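Pre-run checklist for the grasp planner in sim, with my notes

I go through this before every batch on the Zeleke stack. It started as a sticky note and got out of hand, so bear with me! 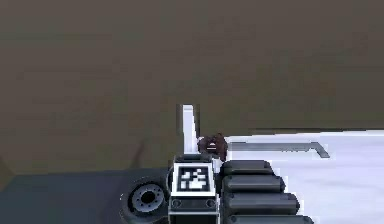
1. Controller and sim clock agree – OK
Step rate is 1,000 on both sides. Last month I had the controller on 400 and spent a whole Saturday blaming the planner (sorry, Asnakech).

2. Marker pose comes through in the right frame – OK
Look at the axes in the viewer, don't just trust the log line. Bezawit flipped z in her branch and the log looked perfectly happy.

3. Hand collision mesh matches the visual mesh – OK, with a grumble
The finger segments are still fat capsules in the collision model. Fine for now, but we get false contacts near the table edge. Ticket's open, Jade has it.

4. Joint limits loaded from the Pranville file – OK
NOT the old Skandex one. Same file name, different folder, and yes, I've picked the wrong one twice.

5. Scene reset with fixed seed – FAIL, then OK
Failed the first time through. The small object came back in a slightly different spot after reset 11. Abenezer found a leftover random offset in the spawn script, I took it out, and 100 resets in a row matched.

6. Planner timeout set – OK
If it's blank the planner will sit there forever and you'll think your machine died.

7. Stop command halts the arm mid-plan – OK
Try it while it's moving – pressing stop on an arm that's parked proves nothing. Do this one even if you're in a hurry.

8. Logs going to the shared drive – not checked
Drive was down. Mebrat, can you tick this one when it's back?

Good to run once 8 is done.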